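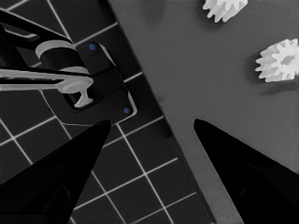
The Clock That Keeps Skorosbridge Late

The clock on the market hall in Skorosbridge runs four minutes slow, and most people in town want it left that way. The bus to Tranolach leaves by it. So does the school crossing guard. When a repair crew set it right one August, the bakery opened to a line of annoyed customers and the town office took 78 complaints in a week.

The clock was put up by the Juner foundry, which made farm pumps and had never built a clock before. It has no fancy case and no figures that come out at noon. There are 206 steps up to it, the last 30 or so on a ladder, and the room at the top is cold for most of the year. The works sit in an iron bed the size of a kitchen table.

A tower clock is a simple machine. A weight pulls on a cable, the cable turns a drum, and a train of gears passes that slow turn along to the hands. The pendulum lets the train move one tooth at a time. Most of what goes wrong comes down to dirt, old grease or wear. 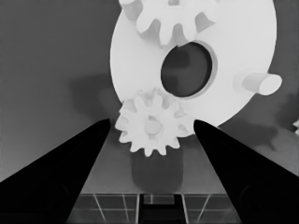 A Part Nobody Makes

Wear is what stopped the clock last winter. One of the middle gears had lost the shape of its teeth, and on a windy night it slipped. The hands stood at 2:40 for nine weeks.

The Juner foundry closed long ago and its drawings went with it. The town asked for bids, and Gashi, a small machine shop out on the Tranolach road, said it could cut a new gear by measuring the old one. The price was $2,141. A second shop wanted to take out the works and put in an electric motor for $1,632.

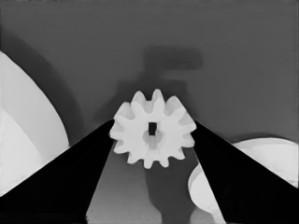 A spur gear has straight teeth set around its rim.

The cheaper bid had its backers. An electric clock needs no winding, and the weight in the tower has to be cranked up every six days. The meeting ran past 10 p.m. In the end the town went with the new gear, paid for partly out of the parking fund.

Gashi cut it in steel. The first one was a hair too thick and had to go back.
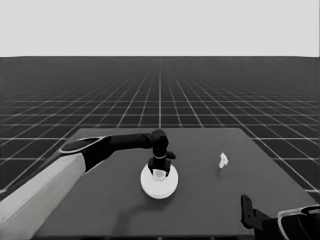
The second one fit, and the clock was started again in the spring. It kept perfect time for a month, then began to lose a few seconds a day. By summer it was four minutes behind, and the person who winds it was told to hold it there.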